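Home Posts About Contact Subscribe

What a household survey looks like from the doorstep

Saturday, June 27, 2026

I spent most of the past two years working on a household survey in Gretbridge, and a few people have asked me what the job involved. The final tables are out now, so I can write about it without getting ahead of anyone.

The survey was about people who moved to the town after the December floods in Dustley, and the families they moved in with or next to. The council had a list of everyone who registered for help in the first few weeks. The list was useful for sending letters. It was much less useful for knowing who lived where. People registered once and then moved two or three times. Some registered under a cousin's address. A good number never registered, usually because they had somewhere to sleep and didn't see what the form was for.

We started from the buildings. The town was split into 11 areas, and each area was walked street by street to write down every door. That took longer than the interviews did. Old houses that had been cut into apartments were the worst, with one mailbox and four households behind it. The rule we used was that a household is a group of people who share food and a budget. It sounds clear enough in training. Then you meet two sisters who share the groceries and split the rent but keep separate bank accounts, and one of them is sending half her pay to a parent in Menzies. We wrote a lot of notes in the margins.

The questionnaire had over 100 questions in its first version. I argued for cutting it and so did most of the interviewers. Anyone who has sat at a stranger's kitchen table knows how the answers change after forty minutes. People begin to say "same as before" and "whatever you think." They are being polite, and they want to get supper on. The version we used in the end took half an hour with a small family and close to an hour with a big one. I would still cut it more.

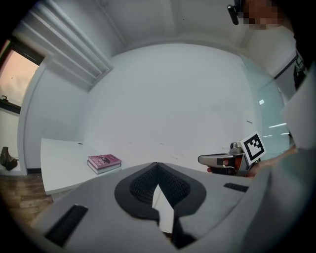 Timing was the thing I got wrong at the start. My first interview plan had us knocking on doors between nine and four, and the result was a sample full of retired people and parents of small children. Nearly everyone who had come from Dustley and found work was out. We moved the shifts later, and the hour that worked best was the one when the sky outside the window has gone a pale pinkish orange and people are home but haven't settled down for the night. The number of completed interviews went up in the first week of that schedule. The mix of people got better too, which mattered more. A survey can hit its target number and still miss the group it was set up to find.

The later shifts had a cost. Interviewers with kids at home couldn't do them every day, and we had to redraw the rota twice. We also had to stop sending people out alone in the two areas with poor street lighting, so each of those took double the staff hours.

For the data entry we used tablets running a form builder called Brostex. It was fine. It saved without a signal and sent everything when it found one. The skip patterns caused the most trouble. If someone said they had never rented, the form was supposed to jump past the section on deposits, and for the first few days it jumped past the section on schooling as well. We found it when an interviewer said her interviews with owners were going suspiciously fast. Those households had to be called again. Most of them were nice about it.

Paper would have caught that sooner, I think. On paper you see the whole page and you notice when you are leaving half of it blank. But paper means typing it all in later, and I have done that job – I don't want to do it again.

The hardest part to write about is consent. People who have lost a home get asked for their details by a lot of offices, and many assume that saying no to one will hurt their chances with another. We read out a statement that said taking part would make no difference to any benefit or housing claim. I don't know how many believed it. Some asked us directly whether the answers went to the housing office. They didn't, and names were kept in a separate file from the answers, but I understood why they asked. A few said yes to the interview and then answered almost nothing, and I count those as refusals even if the tables don't.

The host families were often more willing to talk than the newcomers. They had been asked less. Several told us nobody had come to see them at all since their relatives arrived, and they had things to say about water bills, school places and sharing one bathroom among nine people. If I could change one thing in the design it would be to give them a longer section of their own. We had six questions for hosts and could have used twenty.

There is talk of a second round next year with the same households. I hope it happens. It depends on money, and on whether we can find people again. We asked everyone for a second phone number in case the first one changed, and I would guess a lot of those have changed as well.

Recent posts
Why the door list is never finished
Training interviewers in three days
Notes on moving from paper to tablets
What counts as a household?
Reading a response rate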